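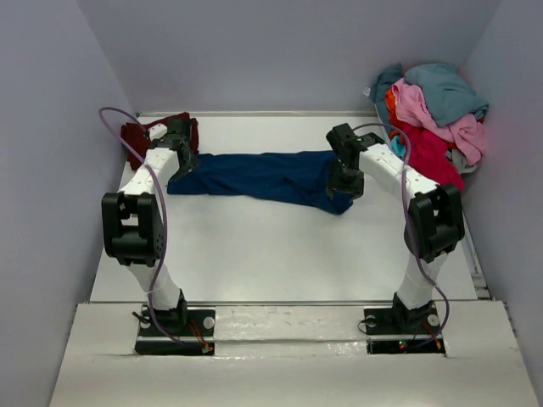

Mending, according to Chaimae Ezzat, is mostly a matter of sitting down before you've had time to talk yourself out of it. She says this with a darning needle between her fingers and a sock pulled over an upturned mug, and she doesn't look up until the row is finished.

We're in the back room of Metwally, a haberdashery with a bell on the door and drawers right up to the ceiling (959 of them, each with a button glued to the front to show what's inside). On the first Saturday of the month the cutting table is cleared and people come in with whatever has split, frayed or been got at by moths. I brought a jumper that I'd been hiding at the bottom of a wardrobe since January. By lunchtime I was hooked!

I had expected to be taught something fiddly. What I got was a lesson in looking. Chaimae made me hold the jumper up to the window and find every thin patch as well as the obvious hole, and mark each one with a loop of yellow cotton. There were far more than I'd thought. Then you pick your yarn, which is the best bit – a whole basket of odds and ends, wound on to bits of card, and no rule at all about matching. I went for a mustard on grey. The woman beside me was putting scarlet heels on her husband's walking socks and laughing to herself the whole time.

The stitch itself is simple enough. You run your thread up and down across the gap, leaving a little slack at each turn so that the patch doesn't pucker, and then you weave back the other way, over and under, over and under. My first go looked like a garden fence after a gale. The second was better, and the third I'd happily wear out to dinner.

Fatima Olatunji learned from her grandmother, who mended for the whole street in Wonel and charged by the inch. Fatima works on heavier things: work trousers, tent flaps, a canvas satchel that has had three new bottoms. She swears by waxed thread and a short, thick needle, and she has strong opinions about denim. Always patch from the inside, she told me, and let the patch run well past the worn part, or you'll be back again in 90 days with a bigger hole.

She also showed me her record book, a fat thing with a broken spine, where each repair gets one line. The last entry was number 600, a child's coat pocket, torn at both corners. She had drawn the pocket beside it in biro.

I've since bought my own mushroom (the wooden sort, for darning over) and worked my way through every sock in the house. The jumper is back in use. There's a fresh hole coming at the left cuff, and I've already chosen the green.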